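Moltia Quarterly Newsletter
IT and Facilities

Desktop replacement: what changes in December

The desktop refresh at the Clerkden office enters its second phase in December. The first phase covered accounting and the front desk. The second covers 139 machines on the upper floors, replaced in batches of 35. Ozan Yazıcı is keeping the schedule, and each team lead has a copy.

Most of the work on your side concerns data. Local drives are not backed up. Anything saved to the desktop or the downloads folder exists in one place only, and it will be erased after the swap.

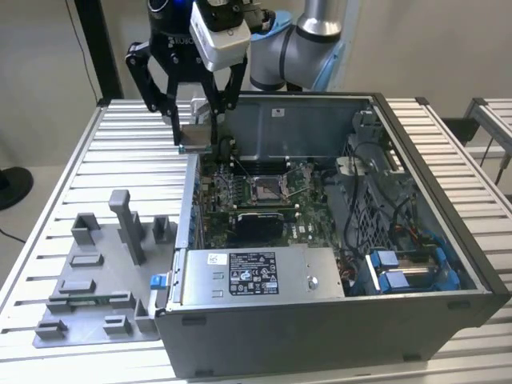

The network share now allows up to 58 gigabytes per person. If your local files exceed that, write to Eylül Baysal before your batch date and she will assign temporary space. Mail archives do not count toward the limit. Browser bookmarks have to be exported by hand, as the sync feature remains disabled under the current policy.

Licensed software is handled separately. Flotov, the drafting package, ties its license to the hardware. It must be deactivated on the old machine before it can be activated on the new one. Releasing a license after the fact requires a ticket with the vendor, and in the first phase those tickets took up to a week.
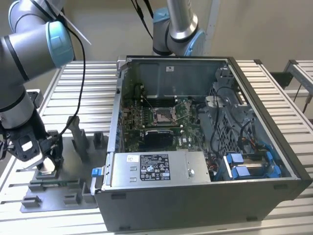 Before your batch date

Move your files to the share and open two or three of them from there.
Deactivate Flotov from the Help menu.
Write down the names of any printers you use outside your own floor.
Leave the machine powered on and logged out at 5 p.m.

Old machines and memory

Retired towers are stored on the ground floor, where drives are wiped and a record is kept by asset tag.
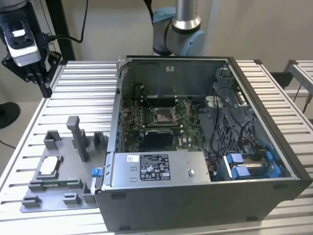 The wipe record is held for audit. Ataberk Dursun signs it, and a copy goes to the department that held the machine. Towers that pass inspection are offered to the Mahrous training center. The rest go to recycling under the existing contract.

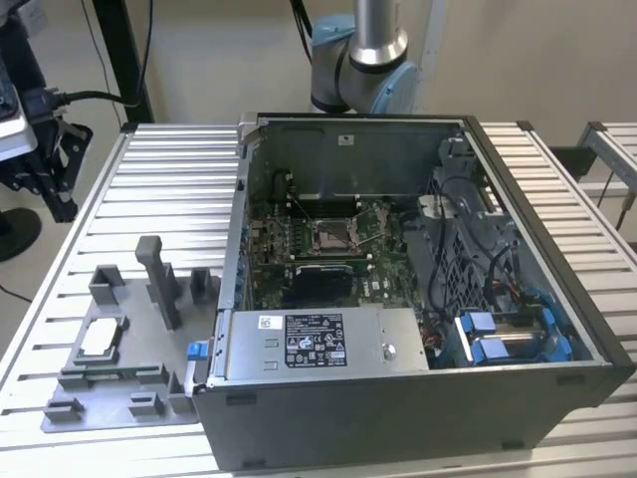 Asset tags are the most frequent source of error in the inventory. In the first phase several tags had been moved between machines during repairs, and the records had to be corrected by serial number. A small white sticker on the inside rear wall of a case, where there is one, is not the asset tag and should not be copied onto the return form. The tag is on the outside, next to the power button.

Questions about the schedule go to Ozan at extension 239.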